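共有工房Felisau、自作ロボットアーム「Grastar」の製作記録と設計データを公開

2020年10月27日

共有工房Felisauは本日、会員有志が手づくりした卓上ロボットアーム「Grastar」の設計データと製作記録の公開を始めました。工房の片隅で6月に始まった小さな工作が、ついに皆さんにもつくっていただける形になりました!

製作の中心となったのは、家具づくりが本業のSantino Ledesmaと、制御プログラムを受け持ったKidus Ejiguの2人です。関節の設計は3回やり直し、配線にいたっては何度引き直したか、本人たちも覚えていないそうです。記録には、うまくいかなかった案もそのまま載せました。

作業台は、穴が格子状に並ぶ青い金属プレートに、細長い材を接ぎ合わせたメープルの板を載せたものです。つかむ練習には、円柱や立方体、三角柱、星形など、色も形もさまざまなプラスチックのブロックを使っています。

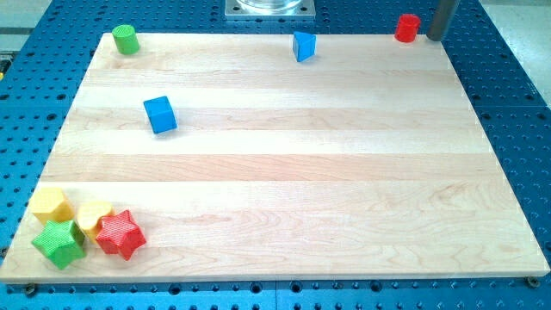

公開内容

・アーム本体の図面と部品表(部品数385点)
・制御プログラム一式
・ブロックをつかむ動作の記録、2667回分
・組み立て手順書

データはどなたでも無料でご利用いただけます。印刷版の手順書は1部3000円で、工房の受付にてお渡しします。

Kidus Ejiguのコメント
「星形は角の向きで持ち方が変わるので、いちばん悩みましたし、いちばん楽しかったです。別の持ち方を思いついた方は、ぜひ教えてください」

組み立て会

Felisauの工作室で、Grastarを一緒に組み立てる会を開きます。定員は20名、工具は工房のものをお使いいただけます。はんだ付けが初めての方も大歓迎です。お申し込みは工房の受付で承ります。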